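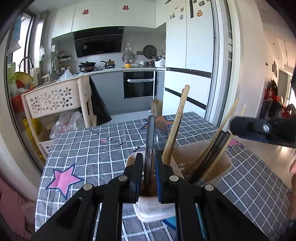
Do I need to have used a gripper before?
Training is given in the first session, and no coding is required.

Somari, the student robotics project at Skustside, seeks participants for October. Each person records 400 short pick-and-place runs with hand-held grippers, using kitchen utensils. Sessions last two hours. 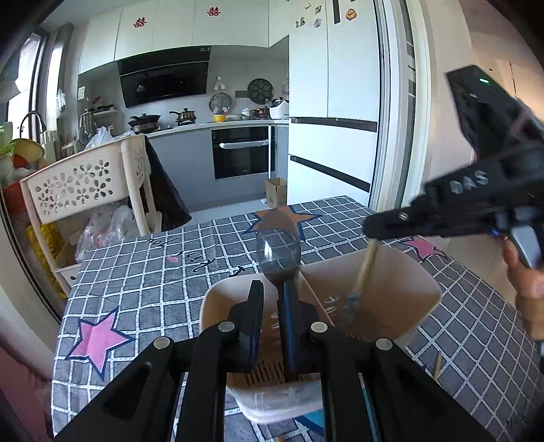
Clear plastic spoon held by the handle, colander behind.

Applicants must be able to stand for the full session and work in pairs. There are 8 places. Travel costs are repaid. 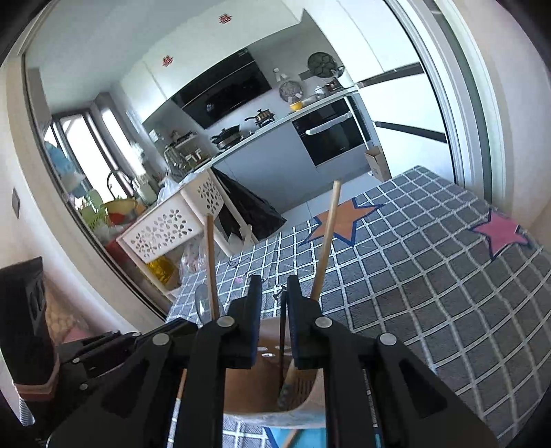 Spoon and wooden sticks upright at the table.

Apply to Nneka Briggs, Room 99, Skustside.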